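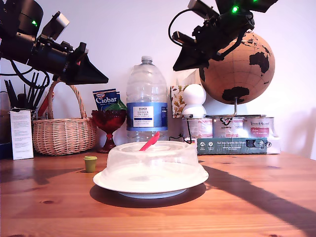

1/12

ok so I finally moved off my old recipe app this week and I have Opinions. Thread for anyone else with way too many saved recipes and no patience

2/12

I've been using Skultel since college. It had 398 of my recipes in it and I probably cook nine. But I want ALL of them, including the lamb thing I've never made and never will

3/12

The export button gives you one giant text file. No titles, no breaks. My grandma's pierogi run straight into a banana bread and then into somebody's opinion of the banana bread

4/12

Tried Brikmont first because the import is free. It brought in 391 and wouldn't tell me which ones it skipped. I spent a whole evening comparing lists on the couch – found six of them, still hunting for the last one

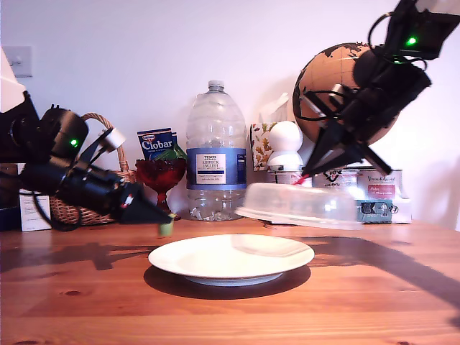
Plate's out, dinner pending

5/12

Brikmont is really pretty though! Big type, the screen stays awake while you cook, and it scales servings without giving you 1.37 eggs. If you're starting fresh I'd say go for it

6/12

My problem is the tags. I had 38 of them (yes "soup" and "soups" were separate, leave me alone) and every single one came in as "imported"

7/12

So then Fluvura. Uglier, and the search is so much better. You type "leeks, no cream" and it gets it. I made potato leek soup on the first try and ate it standing at the stove like a raccoon
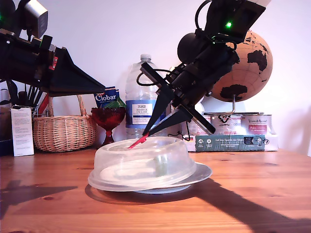 8/12

Anyway the catch is the shopping list. It won't combine things, so if three recipes want onions you get onions on there three times. I came home with a LOT of onions. French onion soup weekend, I guess

9/12

Price stuff: Fluvura is $5 a month and you can pause it, which I love because I basically don't cook in February. Brikmont wants the whole year up front for the meal planner

10/12

A couple of you asked about Rengifo. I did try it! It's more for baking, everything is in grams and it nags you about resting dough. Great if you do bread. I do bread twice a year
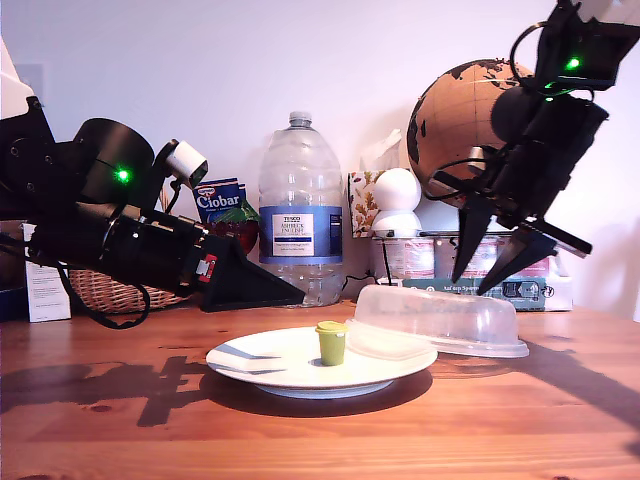 11/12

Where I ended up: Fluvura for weeknights, and the family recipes printed out in a binder too. Plastic sleeves, big font, done. My aunt's handwriting got scanned and stuck behind the typed version so I still have her little notes about the oven

12/12

If you know how to bulk rename tags in Fluvura please please tell me, I'm doing them one at a time and I'm only on C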